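# Teaching a Gripper With the Lights Moved

For most of the past year, a robotics group at the Irndale campus has been working on a small and stubborn problem. A robot arm that has learned to pick up an object in one spot will often fail when something else is put down beside it. The object hasn't changed and neither has the table. What has changed is what the wrist camera sees around the object, and a learned policy can lean on those surroundings more than its builders would like.

The group's answer is a training method called Skavo. It doesn't need a new robot or a bigger network. It changes how the practice sessions are set up.

In the usual approach, a person steers the arm through a task many times and the recordings become the training set. Irndale used 300 of these for its first baseline. Each one showed a grasp on a plain table, from a slightly different starting point, with a few other items lying nearby. The trained policy did well on layouts that looked like the recordings. With a bulky object close to the target, it hesitated, drifted toward the wrong thing, or closed its fingers early.

The obvious fix is to collect more. The group did that too, and took the set to 900 recordings. Results got better, though slowly, and the same kinds of mistakes stayed. A policy that had seen a neighbor on the left many times still had trouble with a neighbor on the right.

Skavo organizes the recordings in pairs. The operator completes a grasp, the target goes back to its marked position, and one thing is changed before the next attempt. A neighboring object may be moved, turned, or swapped for one of another color. A lamp may be shifted so that the shadows fall another way. The operator then repeats the grasp along a path as close to the first as possible. During training, the two recordings are fed in together, and the policy is penalized when its planned motion differs between them by more than the operator's did.

That penalty is the core of the method. It tells the network that a shadow or a toy next to the target is no reason to move the fingers elsewhere. The rest of the software is standard, and the group kept it that way so the comparison would be fair.

The test bench is called Statden, after the room it was first built in. It has a tabletop, an arm with two fingers, and a camera at the wrist. Each trial gets 30 seconds. A grasp counts if the target is lifted clear of the table and held until the clock stops. A nudge to a neighboring object is logged separately and doesn't fail the trial. Some reviewers objected to that rule, and the group now reports the results both ways.

The wrist view has its own difficulties. Anything standing near the camera looks very large, while the thing the robot wants may take up only a small part of the picture. The fingers are always in view as well, and a network can pick up bad habits from them, such as treating the gap between the fingers as the target.

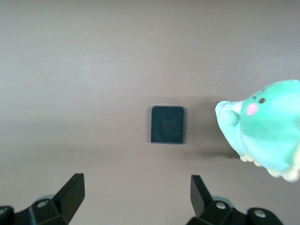

**Does the method need more recordings than ordinary training?**

The group got its best results with fewer. A Skavo set of 300 recordings, arranged as pairs, beat the ordinary set of 900 on the Statden layouts. Each pair takes longer to make, though, so the saving in operator time is smaller than those numbers suggest.

There are limits. The method assumes that the right motion stays the same when the neighbor changes, and that breaks down if the neighbor blocks the path. In those layouts the policy sometimes pushed straight through. The group tried marking such pairs by hand and leaving the penalty off, which helped, but it added work and depended on the operator's judgment.

A second lab, at Msimang, has since run the method on its own arm with 20 new objects. It found a gain in clutter and a slight loss on bare tables, where the ordinary policy had been a bit faster. Irndale hadn't noticed a loss of that kind and is repeating its bare-table trials with a stricter clock. The next set of recordings will include pairs in which the target itself is turned.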